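Repacking Children's Shoes in the Original Box

Filed under: Storage and Packing
Updated 2025-01-24

These steps apply to small lace-up shoes going back into the shoebox they were sold in, either for storage between children or for resale. The method was written for the Kurko packing guide and assumes a rigid cardboard box. Soft mailers and drawstring bags are covered on a separate page.

What you need

The box, with its lid
Two sheets of plain tissue
A soft dry brush
A flat table with enough room for the box and both shoes side by side
A pencil and a small removable label

Checking the box

Open the box on the table and look at the inside before anything goes into it. The floor should lie flat and the walls should stand square to it. Corrugated board often shows faint ridges and a few scuffs, and neither affects storage. Reject a box with a soft corner, a stain that goes through the board, or a wall that has separated at the fold.

Tip the box over a bin and tap the bottom to clear grit. Small stones caught in shoe treads end up in the corners, where they mark the uppers. 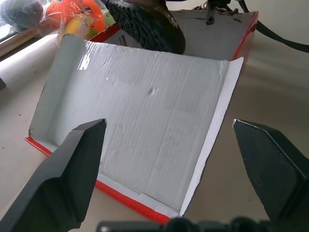
White corrugated interior with light surface scuffs; outer skin in glossy red.

Glossy printed board scratches more easily than plain brown board. Keep the sole away from the printed faces when moving a shoe across the box.

Preparing the shoes

Brush the soles first, working from heel to toe, then the uppers. Use a dry brush only. If a shoe has been washed, leave it out in a ventilated room until the lining is dry to the touch, and then give it another full day.

Loosen the laces by one row and leave them threaded. Tuck the ends inside the shoe. Knotted laces hold a crease, and on very small shoes the crease runs across the tongue and stays there. Crumple half a sheet of tissue into each toe, firm enough to hold the shape and no firmer.

Closing and labeling

Find the manufacturer's sticker, commonly on one of the short or long sides near a corner. Do not cover it. A buyer will ask for the size and style number, and both are usually printed there. Put your own label on the same side, so that everything can be read with the box on a shelf.

Write the size, the month packed (August, for instance) and the condition. Pencil is adequate and does not bleed through.

Before stacking, set the closed box on the table and press lightly at each corner of the lid. All four should sit at the same height. A lid that rocks means the contents are too high.

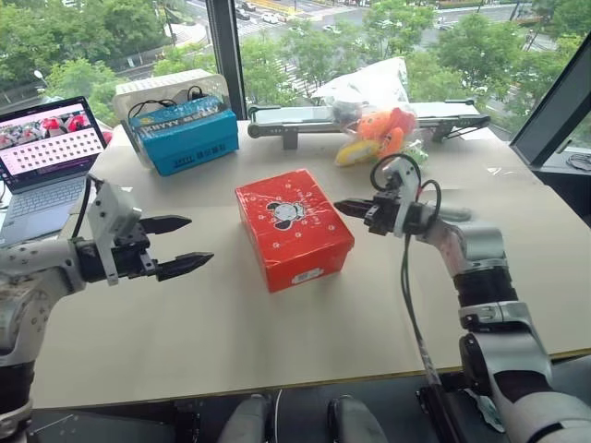
Linau wrote in to say that the sticker advice came too late for a stack of 13 boxes, all of them labeled on the lid, and that every one had to be lifted down to find a single pair. Linau now labels the front and one end.

Labeling two sides is a reasonable addition where shelves can be reached from more than one direction.

Order of packing

Lay one sheet of tissue across the floor of the box with the spare length over the front wall. Fold the lid fully back if it is hinged – a half-open lid drops onto your hands. Place both shoes next to the box and load them one at a time. The first shoe goes on its side against the back wall, sole outward. The second goes in the opposite direction, heel to toe with the first. Fold the spare tissue over the top. 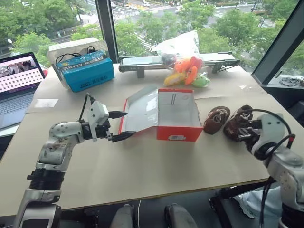
STORAGE CONDITIONS

Keep the box off the floor and away from outside walls. Relative humidity above 40 percent is tolerable for short periods, but check the tissue monthly and replace it if it feels limp. Do not stack anything heavy on a shoebox. Leave a gap of 30 mm behind the row for air.

See also: Botwood shelf spacing chart; Removing old price stickers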